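Chapter 6
Sorting Mixed Things

Every home, shop and classroom has one: the drawer, box or bin where things end up when they have no other place to go. Most people treat it as a small embarrassment. In this chapter we are going to treat it as a wonderful puzzle, and by the last page I hope you'll be eager to tip out the nearest one and get started!

Chapter 5 dealt with storing things that already belong together, such as towels, jars and tools of one trade. That was the easy part. Mixed things are harder because they ask you to choose a rule before you can put anything anywhere. Should a toy go with other toys, or with other things made of the same stuff? Does a sponge shaped like a duck belong by the bathtub or on the play shelf? Two sensible people can give two different answers, and both can end up with a tidy room.

Farzana Patwary ran the returns room at the Werkton toy library for many years, and much of this chapter grew out of her notebooks. One August she wrote down everything that came back in the wrong box – 1,910 pieces, of which 761 had no label of any kind. Her staff had been sorting the unlabeled pieces by color, and they were good at it, too. The shelves looked lovely. Then a child would ask for a cow, and someone had to search the brown shelf, the white shelf and the black shelf. Patwary switched the room to sorting by kind on a Tuesday morning and never went back.

We will use three words throughout the chapter, so let's settle them now. A kind is a group you could name to a stranger over the phone, such as "animals" or "brushes." A trait is something you can see or feel on a single piece: its color, its size, how hard it is. A home is the spot where a piece goes when you are done with it. Beginners often mix up the first two, and Exercise 6.2 gives you plenty of practice in telling them apart.

You'll need a shallow container, a clear table and up to 300 small things, though far fewer will do for a first try. Readers working through the book in a group can use the Bepari lists in the back, which give ready-made mixes for two, four or more people. Keep your first mix small. You want to be able to see most of the pieces at once, before you touch any of them.

Kinds and traits pull against each other most strongly when a mix is small, and that makes small mixes such good teachers. Sort by color and a green dinosaur lands very close to a yellow-green sea animal, with a blue-handled brush off by itself. Sort by kind and you get the same split, since the two animals go together and the brush still stands alone! Now try sorting by where each creature would live, on land or in the sea, and the pair comes apart at once. Write down all three results before you read Section 6.1, and leave room beside them for a rule of your own.

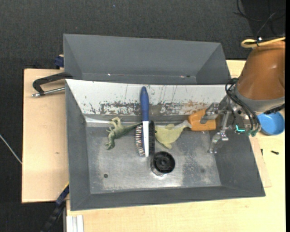
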